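155 squashes later

I spent most of January and a good part of the spring collecting demonstrations for a kitchen robot that does not exist yet. Well, it exists in the simulator. Stijn De Bruijn, who runs the Clamley project, would want me to say that it exists "in every way that matters for training," and I have stopped arguing with him in meetings, so I'm going to argue with him on my blog.

The job goes like this. You put on the headset and the gloves, the simulator loads a kitchen, and you get a line of text telling you what to do. Pick up the squash. Put the squash in the box. You do it, you press the pedal, it gets saved. If you fumble it you press the other pedal and it goes in a separate folder that we were told would be useful someday. Then the kitchen reloads with the things moved a bit and you go again.

I did 155 of the squash ones. That's the count in my folder, saved runs only. 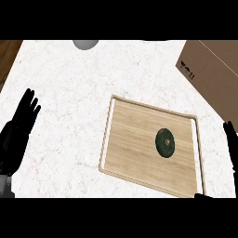 Squash on the board, both hands still out to the sides.

What bothers me is how alike they all are. I have my own way of picking up something round. I come in from above and a little to the right, I wrap my fingers, I wait too long before lifting. By the second week I could have done it asleep, and I suspect on a couple of afternoons I more or less did. So the model is going to learn squash from me, and from Hilde Stevens, who is left-handed, and from Riet Jansen, who is fast and drops things. Three people. We change the position of the board and the pattern in the marble and call that variety. The person behind the gloves stays the same, though, and I think that matters a lot more than the countertop does.

Also, nothing in there weighs anything. There's a number for it somewhere, I know, Chiyo Shibata showed me the file. But my hand feels nothing. I close my fingers until the picture looks right. A real squash would tell me I'm about to lose it well before I saw it slip, and I'd shift my grip without thinking. None of those little shifts are in my data. You can't record a correction I never had a reason to make.

I brought this up in the Thursday call and got the usual answer, which is volume. Get enough runs and it washes out. Maybe! I've seen the curve and it does go up. But the curve is success in the same simulator, on the same squash, graded by the same script that decides whether the thing is "in" the box. That script once passed a run of mine where the squash was stuck halfway through the cardboard. I reported it. It took 5 days to get fixed and I have no idea whether they went back and pulled the earlier ones.

To be fair, there are things I like. Resetting a real kitchen is miserable. At my last place, over in Pratunbridge, we ran a real arm and I spent two thirds of every shift putting objects back on tape marks. I don't miss it. And Chiyo did get them to agree to a small test on the Meijer bench, real arm and real vegetables, before anyone writes anything up. I'll believe whatever that shows, even if it makes me look silly.

Next up is pouring. I asked how the simulator handles liquid and was told it uses little balls.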